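The price of a cold drink

Oct 5, 2019

Every few years somebody decides that deposits will save us from litter. You pay a little extra for your drink, you bring back the empty, you get your coins. Lullell Council began its scheme in May, and the leaflets promise cleaner streets by winter. I have my doubts.

Rajeshwari Gowda runs a corner shop on Peltberg Road and was given two sacks and a poster. "The sacks fill up by lunch," she told me. "After that I'm storing other people's rubbish next to the bread."

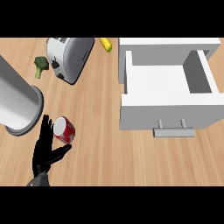 The council says 1,606 households have signed up. Signing up takes a minute on a phone. I asked how many had brought anything back and was told the figures were being prepared, as they were when I asked in the summer.

Erick Massawe, who speaks for the scheme, thinks I'm being unfair. Habits take time, he says, and the shops will be paid for their trouble. Gowda has waited 31 days for her first payment.

I would like it to work. My own street is a disgrace on a Sunday morning. But the people dropping empties outside the chip shop at midnight aren't going to carry them home for small change, and the careful ones were recycling already.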